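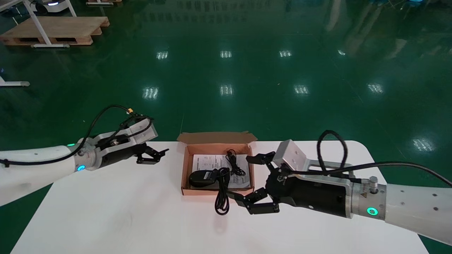
Two arms, one carton: packing a power adapter and its cable at a white bench.

The quote from Plostport runs to 19 pages, and the word "effortless" is on most of them. Dragica Nikolaidis, who manages dispatch at our Millmont warehouse, printed it out and put a line under every one. I've read it twice now and I still can't find the page on cables.

Cables are the whole question. A box holds its shape and so does a power brick, more or less. The cord coming off the brick does whatever it likes, and a packer deals with it without thinking — a twist, a tuck, a thumb on the loop while the flap comes down. Leave a loop hanging over the front wall and you have a carton that won't close square, or a cord with a crease in it before the customer has plugged it in.

Plostport's offer is a two-armed packing station on a monthly plan, with a 30 day trial and "skills" you add as you need them. The Okine package covers rigid goods. Anything with a lead attached falls under Pacheco, which costs extra and is described as "maturing." I'd like to know what I'm paying for while it matures.

Their rep, Bergþóra Arnardóttir, was straight with us, and I give her credit for that. She said the trial counts a carton as packed when everything is inside the walls. Our customers count it as packed when the flaps are taped and the manual isn't crumpled under the adapter. Those are different jobs, and the quote prices the first one.

We send out 128 cartons on an ordinary Wednesday. Two people do it, and they also catch the wrong plug, the torn sleeve and the missing leaflet. None of that is in the plan at any price.

I'm not against the thing. Packing is dull and hard on the wrists, and I'd gladly hand some of it over. But I want the trial run on our own stock, cords included, with Dragica deciding what counts as finished. Plostport has until the end of January to say yes to that in writing.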